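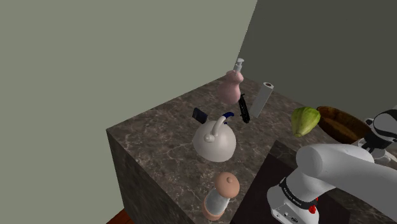
D. Nustlow

Unit 5: Stone surfaces in the home

Marble starts out as limestone. Heat and pressure deep underground make the calcite grains grow and lock together, and the old layering and most of the fossils are lost. Pure marble is white. Clay, iron and carbon in the original mud give the browns, grays and blacks. Veins mark where these were folded in, or where a crack filled later with fresh calcite.

Know the difference between marble and granite for the quiz in February. Granite cools from melted rock and is mostly quartz and feldspar. Calcite is 3 on the Mohs scale, so a steel knife will scratch marble. It also fizzes in weak acid. Lemon juice and vinegar leave dull spots called etch marks — these are damage to the surface, and soap will not lift them.

Sealers slow down oil and wine stains. They do not stop etching.

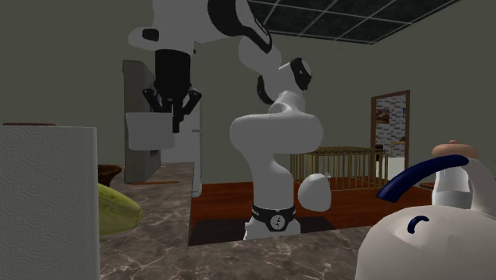 Fig. 2. Marble countertop in a kitchen setting.

Lab work: the Lowther quarry set has 18 cut samples, numbered on the back. Take five, test each for hardness and acid, and write down grain size and color. Rinse and dry the samples before they go back in the tray. The Prisness samples are dolomite marble and react very slowly unless you powder them first. Goggles on for all acid tests.

Reading: Zevville course packet, up to page 64. Skip the section on slate for now.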